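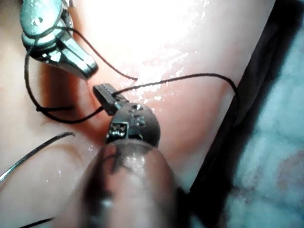 Suture Practice at the Gila Skills Room

We love an open Monday at the Gila room! The lights go down, the tissue pads come out, and for a whole evening it is all about thread. The suturing station has grown into the most popular corner of the place. If you have only ever seen stitching done on a shirt button, you may be surprised how much is packed into one small knot.

A word about the thread. We use black on the pads because it shows up so well against pink, and a beginner needs every bit of help following which end is which. Our usual starting length is 8 inches. Go longer and you spend your evening chasing loops, go shorter and you run out right when the knot is getting good (I have done both, many times).
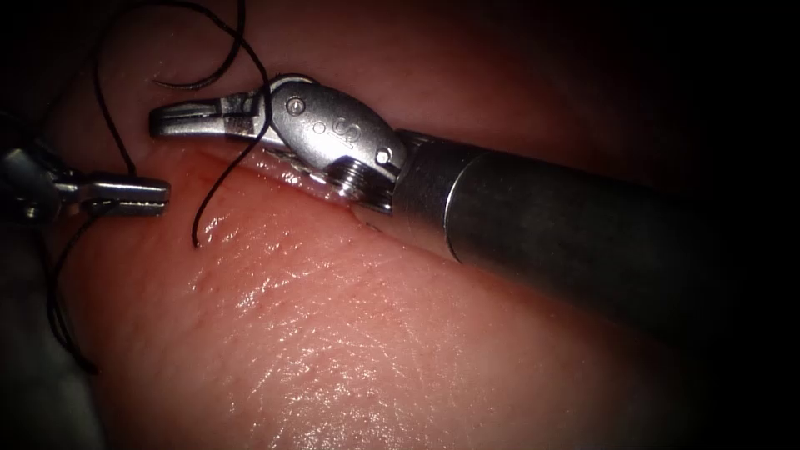

Passing the thread from one side to the other is my favorite thing to practice. It sounds like a warm-up and it can eat up an entire session. Both hands have to agree on where to meet, and the closer they get, the smaller the movements become. With the jaws facing each other across a small gap, low over the tissue, there isn't much space to be clumsy in! Krawczyk drill cards call this one "the handshake," and we run it 2 times before anyone ties anything. Slow is fine. Slow is great - the speed shows up by itself a few weeks later.

After the handshake we go on to the loops, and that is where the room gets quiet. You wrap, you reach through for the tail, you pull both ends away from each other and watch the knot slide down.
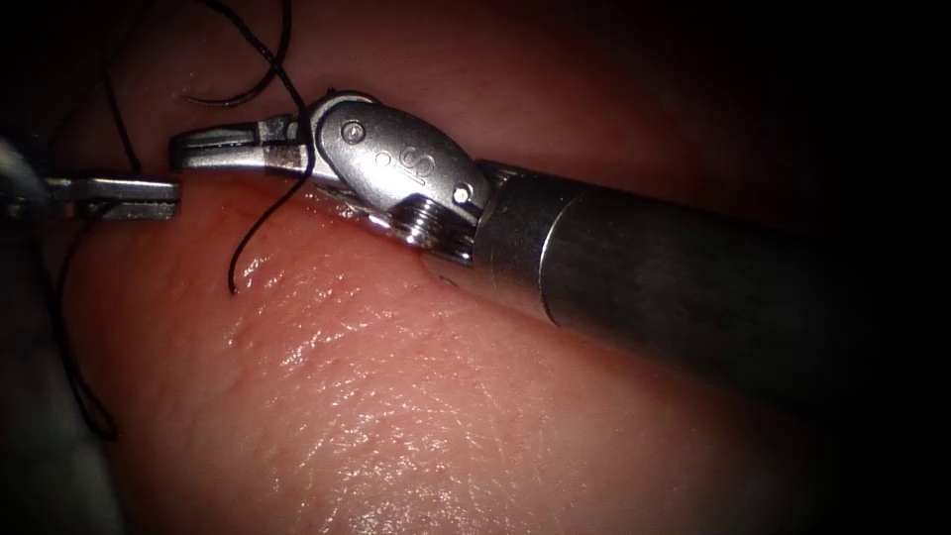

Then you do it again in the other direction so it lies flat. The Coner log sheet has room for 52 knots, and people really do fill it in! I am nearly there on my second sheet and still find something to fix each time, mostly how hard I pull on that last throw.

More galleries are on the way, including the Flesten knot board and our first try at a running stitch. Come by on a Monday if you can - beginners are very welcome, and there is always a spare pad.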